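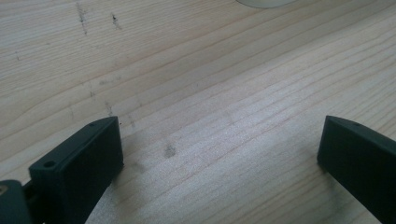
Clearing the Study Table: A Project Report for Home and Interior Studies

Introduction

For my project I wanted to take on something small enough to finish and annoying enough to matter, and the long wooden table in our shared study room at Bradden was the obvious choice. Over the fall it had slowly filled up with notebooks, chargers, old mail and other people's mugs, until you had to push things aside just to open a book. My question was a simple one -- would the table stay usable if everything on it had one proper home?

What I did

I started in October by taking every single thing off and wiping the surface down, which was a pleasure in itself, I must say. I had forgotten how pretty the pale wood is, with the fine grain running through it. Then I spent 6 evenings sorting, and I let my roommates claim whatever they wanted before anything went into the donation bag (they were very patient with me!).

For the small things I chose a cream storage basket with a soft beige lining. It has a little smiling face on the front and the word "Hello" printed underneath, and I will admit the face won me over before I had checked the size. I set it on the table near the round cable hole, so that chargers could go back into it easily.

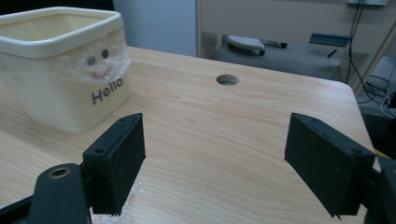
What I learned

The basket worked best for cables, pens and sticky notes, and not so well for paper, which curled up and hid everything else. If I did this again I would add a flat tray for mail. After 18 days the table was still clear enough for two people to work side by side, and I have started studying there in the mornings again.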